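Hodeo is a data set about a student contest: what the teams proposed, how the judges scored it, and what they wrote in the margins. The theme was low-power wireless sensing, and entries came from two campuses, Trirmont and Negri. If you like reading other people's half-finished ideas as much as we do, you're in for a good time!

Maintainers: Tharushi Siriwardena (texts, schema) and Sajib Dewan (scores, scripts)

## What's inside

```
hodeo/
 proposals/ one plain text file per entry
 scores.csv one row per judge per entry
 comments.csv free-text remarks from judges
 teams.csv campus, field of study, team size
 scripts/ loading and checking
```

There are over 500 proposals. Every one of them was scored by 4 judges, on a scale that runs up to 18 points. We kept the raw scores and did not publish a final ranking. You can build your own from the rows, and it's fun to see how much the order moves when you weight things differently (try it with `cost` doubled).

The proposals are wonderful to read. There's a leak detector for dorm laundry rooms, a bike rack that reports its free slots, a soil probe meant to run a whole growing season on one coin cell, and a surprising number of ideas about buses. Some are two tight pages with a link budget worked out to the last decibel. Others are mostly hope and a block diagram. We left both kinds in.

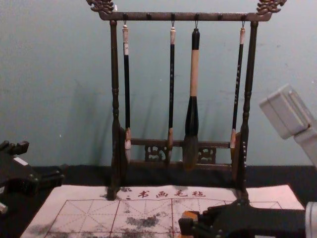
*Brush rack with four hanging brushes.*

## Fields in scores.csv

| column | type | notes |
|---|---|---|
| `entry_id` | string | matches the file name in `proposals/` |
| `judge` | string | letter code, stable across the whole set |
| `novelty` | integer | |
| `feasibility` | integer | |
| `cost` | integer | higher means cheaper to build |
| `total` | integer | sum of the three columns before it |

A blank cell means the judge skipped that item. It does not mean zero! The loader turns blanks into `None`, so watch out if you read the file with something else. `total` is also blank wherever any of the three parts is.

Judge codes are the same in `scores.csv` and `comments.csv`, so you can line up a low feasibility score with the remark that explains it. The remarks are a treat. One judge writes nothing but questions, all the way through, and they're good ones.

## Loading

```python
from scripts.load import load_hodeo

data = load_hodeo("hodeo/")
entry = data.proposals["negri-bus-shelter"]
print(entry.title, entry.scores.mean("novelty"))
```

You only need the standard library for this. Sajib wrote the first loader against a big data frame package and then threw it out in one evening, and the new one is shorter and starts up right away. If you do want data frames, the CSV files open cleanly in anything that can read UTF-8.

To check a fresh copy:

```
python scripts/check.py hodeo/
```

It compares the entry IDs across all the files and prints any that don't match. No output is good output.
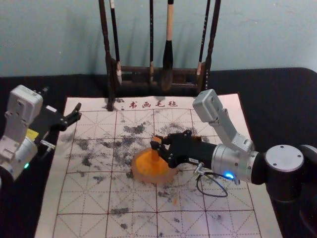
The checker also looks for stray control characters, which used to creep in when teams pasted from slide decks. We cleaned those by hand in the first release and missed a few, all of them in the Trirmont folder. They're gone now. If you wrote a parser with a workaround for them, you can delete it.

## How the texts were prepared

Teams sent in their proposals through a web form. We removed names, email addresses, and phone numbers, and swapped in tags such as `[MEMBER]` and `[CONTACT]`. Spelling is untouched, and so are units, even when a team mixes milliwatts and milliamps in the same sentence. Diagrams are not part of the set. Where a text says "see drawing," the drawing isn't in the folder.

Entries whose teams asked to be left out were left out entirely, with their scores. Their IDs are not reused, so expect gaps in the numbering.

## Known issues

- `teams.csv` has field of study as typed. "EE", "Elec. Eng." and "electrical" all appear.
- Campus is missing for joint teams. We haven't settled on a good value.
- The `cost` column was explained to judges in March, after a few had already started. Early scores may run the other way. Help with spotting these is very welcome! 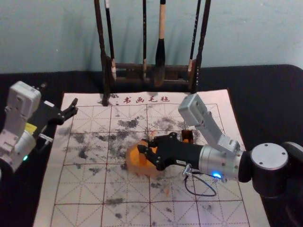 _Last changed: January 5, 2021_

## Good uses, and some to avoid

We built this for studying how judges agree and disagree, and it has worked nicely for teaching too. Tharushi uses a slice of it in an intro text analysis class called Sturnedow, where students try to predict novelty from the first paragraph alone. They do better than you'd guess.

Please don't use it to grade real students. The judges were scoring early ideas written in a hurry, and the numbers say very little about the people behind them.

## Contributing

Open an issue with the entry ID and the line you're asking about. Fixes to `scripts/` can go straight to a pull request. For changes to the texts, write first, so we can compare with the original form.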